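Subject: Re: [lendent-tenants] Refrigerators and the June power shutoff
Date: April 1, 2024

> The notice says the power will be off for 40 hours in June. Is
> that a typo for four? And does anyone know how long a freezer
> holds if you leave it shut? I have a lot of soup in there.

Not a typo, I'm afraid. I called Gurano and gave them our ticket number (2339, if you enjoy hold music) and was told that 40 is "the conservative estimate." They are replacing the main panel and everything hanging off it.

On the soup: a full freezer left shut is good for two days, a half-full one for one. So either eat half of it now or make more. The fridge part is a lost cause after four hours, so plan on emptying it, switching it off and propping the door open. A closed, warm fridge grows its own weather.

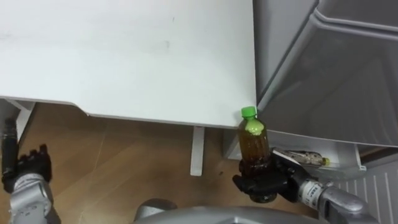
Fridge door open, next to the white table.

Wipe the door gasket while you're at it. Baking soda and water will do. I once bought a Cidero deodorizing puck for this and my butter tasted of pine until fall.

Dry ice is the other option. The shop on Butkienė sells it in 50-pound lots, which is a lot of ice for soup — maybe two or three of us could split one? Write to me off list.

As for being paid back for spoiled food, the lease has a clause. I read it twice and it seems to promise us a letter.

— 3B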